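Where Does the Sticker Go? A Project About Shared Tables

Final report, Design and Everyday Life
Submitted 4/24/25

Okay, so I should start by saying this wasn't my first idea. My first idea was about lunch boxes and it fell apart in a week. Then I was sitting at one of the long tables in the Siriwardena building with my laptop and a pile of other people's stuff, and I thought, why do we all just leave things here? And that became the project!

My question was pretty simple. When a table belongs to everybody, what stays on it, and what makes a person pick something up and put it away? My partner for the first half was Lakmal Seneviratne, who did the interviews while I did the looking. Sabina Munshi was our adviser, and she talked me out of making it a survey of the whole campus (thank you, Sabina).

We stuck to the long tables in the corridor. They're good tables, long enough that you can work at one end and forget there is another end, and I think that's a big part of the problem. Things drift. You push a cable away from your elbow and now it's in somebody else's spot, only there's no somebody there yet, so it stays.

Through March I kept a notebook and wrote down what I found when I came in and what was left when I went home. I ended up with 438 entries, which is a lot of handwriting. I sorted them into three piles: work things (laptops, chargers, plugs), paper, and what I called "little stuff." Little stuff won by a mile. Stickers especially. People peel them, swap them, cut them out, lay them around to decide which one goes on the laptop lid, and then class starts.

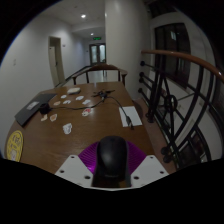
The funny part is that nearly everyone Lakmal talked to said the stickers didn't count as mess. Chargers counted. Cables really counted, because you have to lift them up to wipe the table or open a notebook. But a sticker is flat, so you can set your paper right on top of it and carry on. One person told him she thought of them as "decorations that haven't picked a place yet," and I wrote that on the cover of my notebook.

For the second half I tried trays. I bought shallow ones from a shop called Gostine, put one at each end of a table, and taped a card in each that said CABLES or LITTLE STUFF. I had 50 dollars to spend and used nearly all of it, mostly because my first set was too deep and the chargers just disappeared in there. With shallow trays you can see what's yours from your chair.

Did it work? Sort of. The cable tray got used right away. The little stuff tray mostly got pens, and the stickers stayed where they were. I moved it to the middle of the table for the last week and that helped a bit, but a week isn't long enough for me to claim anything.

If I did it again I'd start with the middle of the table. I'd also write my entries the same way every day, because my early ones say things like "wire, again" and I couldn't sort them. Lakmal's interview notes are in the folder with my notebook, and the trays are still out if anyone wants to borrow them.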